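Furnished or unfurnished for a one-year lease?
Posted by halfpackedbox, 2 Apr 2019

halfpackedbox wrote:

Okay, I need people to talk me into or out of something. I'm moving to Manutby for a one-year work contract and I've got it down to two apartments in the same building on Moynihan Street. Same floor plan, same awful parking. One is unfurnished, and the other is furnished for $278 a month more. Couch, bed, dresser, table and chairs, desk, a TV stand I'd never have picked.

I own a mattress, a bookcase, a really good desk chair and a lot of kitchen stuff. Everything else stayed with my old roommate, and I was happy to see it go. So I'd be starting from almost nothing either way.

My sister says furnished is throwing money away. My gut says I don't want to spend my first three weekends in a new town putting dressers together. But 278 times twelve is real money and I keep doing the multiplication over and over like it's going to come out different. What would you do?

gravelroad62 wrote:

Your sister's right. That's over 3,000 bucks and at the end of it you own zero furniture. I furnished a whole one bedroom for way less than that, and when I left I sold most of it again. Buy used, buy ugly, who cares for a year.

tinylemontree wrote:

I'm going to disagree with gravelroad62 (hi again!) because that only works if you have a truck, a friend with a strong back and a lot of patience for people who say "yes I'll hold it for you" and then sell it to somebody else. I did the used furniture thing when I moved to Rurnach and I spent most of January driving to look at tables. Every table was smaller than in the listing. One of them was a different table!

Also please think about the end of the lease, not just the start. You have to get rid of all of it in the same week you're cleaning the oven and arguing about your deposit. I ended up giving a perfectly nice dresser to the guy downstairs just so it would stop being my problem.

gravelroad62 wrote:

I don't have a truck. I rented a van for an afternoon. You're making it sound like crossing the Rockies.

halfpackedbox wrote:

Ha. No truck here either, and the apartment is on the third floor. There's an elevator but the leasing lady got a look on her face when I asked how big it was.

mostly_beige wrote:

There's a third option, which is renting the furniture separately. I've gone through Sevo twice now. You pick the pieces, they carry them up, they come get them when you're done. You can take just a couch and a bed if that's all you want, and you use your own stuff for the rest. It came out cheaper for me than the furnished unit in my building, but I only got the basics, and the delivery window they gave me was basically "daytime."

The big thing I'd say is go look at the furniture in person first, wherever you get it. Online everything is "cream" or "stone" and you have no idea. Sit on the couch. Then sit on it for ten more minutes. The first one I rented was gorgeous and I could not nap on it, and I consider that a defect in a couch.

If you go furnished, ask these before you sign:

- Is the furniture listed piece by piece in the lease, with condition notes? If it just says "furnished" you can end up paying for somebody else's scratch.
- Is there a separate furniture deposit, and can they keep it for normal wear?
- Can they take out pieces you don't want? My building said yes and then wanted a storage fee.
- Who cleans the upholstery when you move out, and who picks the company?
- Can you bring your own mattress? (You already have one, so really push on this.)

brickandcurtain wrote:

All of what mostly_beige said, especially the list in the lease. Mine said "sofa, good condition" and that was the whole entry.

One thing I'd add is that light upholstery in a furnished place made me nervous for the entire year. I'm a person who eats dinner on the couch. I'm not going to change. With my own couch I'd shrug at a spill, and with theirs I was laying down a bath towel every night like I had a puppy. Tufting is worse than flat cushions too, as far as crumbs go. They get down in those creases and you need the skinny vacuum attachment. The flip side is that patterned carpet forgives everything, and I wish every rental had it. Gray with streaks in it, perfect, you could lose a whole bag of pretzels in there.

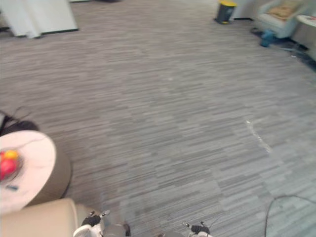 Armchair and carpet.

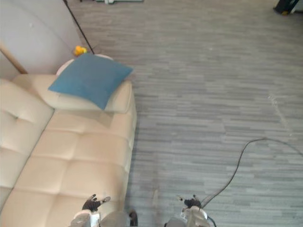
tinylemontree wrote:

The bath towel! I did this too. I had a blanket that was officially "for coziness" and it never once left the seat cushion.

Strong agree on patterned carpet. My place in Rurnach had plain off-white and I took my shoes off in the hallway, outside my own door, for the whole lease.

gravelroad62 wrote:

See, this is my whole argument. You people are paying extra every month to be scared of a couch. Buy a brown one off somebody's cousin and eat spaghetti on it.

mostly_beige wrote:

I mean, he's not wrong about the spaghetti.

But gravelroad62, did you count the van? And the stuff you didn't sell? When I added mine up the year I bought everything, I'd spent close to 2,000 by the time I had lamps and a shower curtain and a trash can and all the dumb things that don't count as furniture until you don't have them. I got maybe a third of it back.

gravelroad62 wrote:

You'd buy the shower curtain either way. Furnished doesn't mean towels and forks. Worth asking about, by the way, because some places say furnished and mean the full kitchen too, and others mean a bed frame and good luck.

I'll give you the van. I didn't count the van.

halfpackedbox wrote:

This is all so helpful, thank you! I called the leasing office with mostly_beige's list. Answers so far: there is a list in the lease, but no condition notes. I can add my own at move-in and they'll sign it. Separate deposit, yes. My own mattress is fine, but theirs has to stay in the apartment, so I'd have a spare mattress leaning on a wall all year like a houseguest. They'll get back to me about the desk.

I also looked at Sevo, and a couch, bed frame and dresser would be quite a bit under the 278. So now I'm leaning toward the unfurnished one with just those rented, and using my own chair and bookcase. I'd need a desk. I could maybe handle putting together one desk.

brickandcurtain wrote:

That's what I'd do. Measure the elevator door before you order the couch though, even if they're the ones carrying it. My delivery guys got as far as the lobby, looked in, and left. It took more than 3 phone calls to get a smaller one sent.

tinylemontree wrote:

And get the darker fabric!!

gravelroad62 wrote:

Renting a bed frame. Unbelievable. Good luck with the move, Manutby's nice. Don't park on Moynihan when it snows, they tow.

halfpackedbox wrote:

Good to know about the towing. Going over with a tape measure this week, will report back on the elevator.

Related threads
Month-to-month vs. one-year lease, is the higher rent worth it?
Getting red wine out of a rental couch
What counts as normal wear on carpet?
Best way to ship a mattress you already own
Parking near downtown Manutby in winter
Landlord wants me to pay for a professional cleaning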